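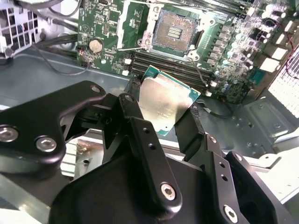

Tips for Teaching a Gripper to Seat a Processor
from the shared bench at Cosgrove, written up by Ginevra Marchetti

If you've been following our build you know that Man-sik and I spent most of the winter getting the arm to pick up big, friendly things like screwdriver handles and rolls of tape, and that sometime in February we got cocky and decided it was going to put a desktop computer together. We are still on the processor. It has been great fun, though, and several people have asked what we'd do differently, so I've put down what I can remember while the bench is quiet.

Start with a board you don't love. Ours is an old tower that had been under my stairs for years, and I can't tell you how much calmer everyone is when the worst thing that can happen is a trip to the recycling center. The kind of socket with tiny contact pins in it is very easy to ruin. If you have the little plastic socket cover, keep it on until the arm is ready to move in, and put it back on when you stop for lunch!

Open the socket by hand first. Release the lever, swing the metal retention frame all the way back and check that it stays there by itself. We had a frame creep halfway down during a run, the chip landed on top of it, and I said a few words I won't repeat.

Leave the memory out until the processor is in. The slots sit close by, and a gripper is a good deal wider than your fingers. The same goes for the big cooler and any cables you can unplug or tie back. I use soft garden twist-ties for this - they come off again without scissors.

Hold the chip by its edges and never by the underside. Flat, smooth fingers have worked best for us. Yu-na tried wrapping them in rubber tape and the chip stuck to one side every time we let go, so off it came.

Go easy on the squeeze. Our gripper takes a closing force setting from 0 to 2,000, and the number we keep coming back to is 518. Yours will be different, so practice with a square of stiff cardboard cut to the same size. If the cardboard bows, you're too high. If it slips when you nudge it with a pencil, come up a little and try again.

Find the corner mark before you do anything clever. Every processor has some sort of marking or notch to show which way around it goes, and an arm will cheerfully lower it in backward. I put a dot of removable sticker on the bench tray next to that corner, so whoever loads the tray can see it at a glance.

Lower straight down, very slowly, and let go just above flat. There should be no pushing at all. We stop 18 steps short of where we think the socket is and creep from there, with one hand near the stop button. Si-eun wrote the creeping part and it is the best bit of code we own.

Close the lever yourself, at least for now. It takes more of a shove than you'd expect, and I don't trust our wrist joint with it yet.

Check the arm's own screws every week or so. The finger links work themselves loose a hair at a time, and you'll blame your program for days before you think of getting out the hex key. (Ask me how I know.) A drop of medium thread locker on the ones you don't plan to move again is plenty.

For static, clip yourself and the case to the same ground point, and wipe the fingers with a dry lint-free cloth before you begin.

Next up is the memory, which Man-sik is sure will be easier. If you've managed it at home, do leave a note in the shop book or come by on open bench night, I'd love to hear how you got the clips to behave.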